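Print this article | E-mail this article

Cable fault halts hand-held gripper sessions at Hjaltested

8 August 2024
By the Clornness technical desk

Work with hand-held grippers at the Hjaltested site has been restricted after a fault in a cable connector caused units to lose power during use. Zillov, which runs the site, said no one was hurt. Sessions on 10 of its stations were stopped while the cables were checked.

The fault showed itself as a short loss of signal from one gripper of a pair, usually when the operator turned the wrist outwards. The fingers stayed in their last position and the opening width was logged as a fixed value until the link came back. In the longest case on record the gap lasted 26 seconds. The operator had no warning light or tone and carried on with the task.

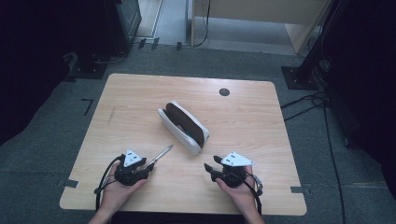
Reading time: 2 minutes

The task shown uses a pen or stylus and an open pencil case, with one gripper in each hand. It is among the simpler routines on the Hjaltested list, but both units must report their finger positions without a break if the recording is to be of use in training robot arms.

Zillov has traced the loss of signal to a batch of connectors fitted in February at its workshop in Plernberg. The locking collar on these parts was made slightly short and does not close fully. Repeated bending of the cable near the grip works the plug backwards until one of the power contacts opens. Of the units examined so far, 21 had a collar outside the permitted size.

A second problem came to light during the checks. On one unit the insulation had worn through close to the plug, and the bare wire had touched the shield. The supply is low voltage and the fuse cleared as intended, but the outer shell became warm enough for the operator to put the gripper down. Zillov has classed this as a safety matter and is treating it apart from the signal fault.

Almost 888 recordings made since the connectors were fitted are being screened for fixed width values. Files with a gap will be withdrawn. Those with no gap will be kept, although they will carry a note of the connector batch.

Replacement cables have a longer collar and a clamp that takes the strain off the plug. The software has also been changed so that a recording stops at once if either gripper drops out. Stations will return to use one at a time as the new cables are fitted and tested. Operators have been told to stop work and report any gripper that feels warm.

Print this article | E-mail this article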